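3.2 Birthday entries and the length of a life notice

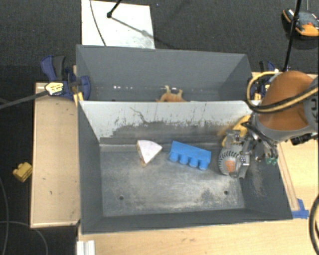

Figure 2. Grey bins either side of a worn divider, with toy objects on the floor of the nearer one.

The second part of the study deals with short biographical notices printed on the birthday of their subject. Such notices are common in almanacs, parish newsletters and the front matter of local magazines, and they tend to follow a fixed order: date of birth, place of birth, main office or occupation, and a closing remark on family or reputation. The order has been noted by earlier writers on the almanac, but has not been measured against the length of the notice or the standing of the person described.

The material was drawn from two runs of printed almanacs. The Brarnley Almanack was issued each May and gives one notice per day of the coming year. The Poon Daybook was issued at irregular intervals and groups its notices by week, with the result that several people born on neighbouring dates share a single paragraph. From the two runs we took 140 notices, leaving out any that had been reprinted without change from an earlier volume. Reprints with changes were kept, as the changes are themselves of interest (see 3.4).

Each notice was divided into clauses and each clause was given one of seven labels: birth, parentage, schooling, office, work, death and remark. A clause that could bear more than one label was given the first that applied in that order. The labelling was done by hand by Kwan-ho Liao and checked by the present author. Where the two readings differed, the clause was discussed and a single label agreed. Most differences concerned the border between office and work, which is hard to draw for clergymen, and harder still for people who held a post in name only.

Length was taken as the number of words after the removal of the heading. The heading was removed because the Daybook often runs the name of the subject into the title of the week, while the Almanack sets it on a line of its own. Abbreviated forenames were counted as one word each. Dates written in figures were counted as one word and dates written out were counted as printed, which slightly favours the older volumes.

The two runs differ more in proportion than in order. In the Almanack, the birth clause comes first almost without exception, and parentage follows directly if it is given at all. The Daybook allows parentage to move to the end, where it takes on the character of a remark ("a son of the manse to the last"). We labelled such clauses as parentage on grounds of content. A reader who prefers to label by position will find the Daybook closer to the Almanack in schooling and further from it in remark.

Notices of living people form a separate group. They lack the death clause and might be expected to be shorter, but the space is commonly filled by a second office clause in the present tense. The entry for 19th January in the last Almanack volume is typical. It gives the subject's birth and schooling in one sentence, spends two sentences on past posts, and ends with a post still held at the time of printing. The tense shifts from past to present without any linking word.

Shared birthdays call for a further note. Where two or more subjects fall on the same date, both runs place the best-known person first and give that person the longest notice. The later subjects are often introduced by comparison with the first, even where they have nothing in common beyond the date. Clauses of pure comparison were labelled as remark. They carry no information about the life, but they do affect length, and a count that leaves them out is given beside the full count in the tables.

Two limits should be stated. The first is that neither run names its compilers, so changes in style cannot be tied to a change of hand. The Relel index, which lists contributors to several almanacs of the same type, does not cover either title. The second is that the Furkus copies of the Daybook, on which we relied for the early volumes, are trimmed at the foot, and the final line of some notices is lost. Trimmed notices were kept in the study of order and left out of the study of length.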